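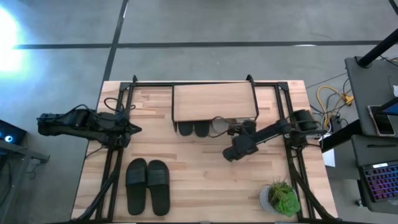

The slides task on our bench, overhead view, both arms in.

Date: 29/03/2022
From: the Skidwood bench
Re: Re: paired objects and the second arm

Hi all,

Sorry for the slow reply, I wanted to have the new numbers in hand before I opened my mouth again. Quoting the bit I'm answering:

> In your November message you said the policy trained on single
> objects "fell over" on pairs. Fell over how? We see the same
> thing at Votton with gloves and I'd like to know if it's the
> grasp or the ordering. Also, are you still starting with one
> pair already put away? We stopped doing that because the policy
> just copied whatever was on the rack and looked cleverer than
> it was.

Ordering, mostly! The grasp on a slide is pretty forgiving (fat strap, big gap under it, you can come in at a fairly sloppy angle and still hook it). What went wrong in November was that both arms would pick the same sandal. Each arm's half of the policy was perfectly sensible on its own, and then they'd meet in the middle of the table and dither. If one of them gave way you got a decent placement, and if neither did you got the two grippers hovering over the wood until the timeout.

So the change since then is small. We added a claim step: before either arm moves, the model has to output which item each arm is going for, and that choice is held until the item is released or dropped. No planner, no extra sensor, just a couple of tokens at the front of the action chunk. I pinched the idea from the Nkosi write-up on cutlery sorting, except they re-decide the claim every step and we found that brought the dithering straight back.

Training set is 3,385 demos, all teleoperated, all on the same table with the raised shelf at the back. We ran 707 evaluation trials split across the layouts, and the pair success rate went up by 15 points over the no-claim version with everything else kept the same. I was hoping for more, to be fair, but it's consistent across layouts and I'll take it. A success means both slides under the board, side by side, toes to the front. If one ends up skewed enough that it isn't touching the shelf's shadow we call it a miss, which is a daft rule and I'm open to a better one.

On your second question, yes, we do still run layouts with a pair already under the shelf and another pair out on the table. You're right that it flatters the policy. We now report those separately from the bare-shelf starts, and the gap is more than 10 points, so your hunch was a good one. I don't want to drop them altogether though, as fitting a second pair into the space that's left is a harder placement in its own way. The arms have to come in low and at an angle, and the cables off the right wrist like to drape themselves across whatever's under there. The wrist view goes to mush when that happens and the model leans on the overhead view instead. You can see it in the attention maps if you squint.

We also keep distractors out during eval. The succulent in the white pot lives down in the right corner and it's been surprisingly useful, seeing as the no-claim policy would every so often have the right arm wander over to it. With the claim step that's become rare. I haven't got a clean number for "rare" because we only started logging it partway through, my fault.

Things that still don't work:

- Slides lying touching each other along the inner edge. The left arm pushes the far one away while it's going for the near one, and then the claim points at where the sandal used to be. Holding the claim hurts us there. Letting it refresh only after contact might be the answer, I've got a branch half done.
- Anything with the colour too close to the grippers. Black slides, black arms, you can guess. The segmentation on the overhead view gets greedy and swallows half a gripper.
- Swapped pairs. If you lay the left slide on the right side the model puts them away swapped about half the time, and our metric doesn't care, but my mum would.

The Udness folks asked off list whether the claim tokens work with three items and two arms. Haven't tried it. My guess is it's fine as long as you let an arm claim nothing, which ours currently can't do (it always grabs at something, bless it).

If anyone wants the eval layouts I can put the sheet up, it's just positions and angles for each start and it prints fine on A4. And if Votton could share how you score the gloves, I'd happily nick that and rerun ours so that we're comparing like with like. Our own scoring is a bit homemade.

Cheers from the bench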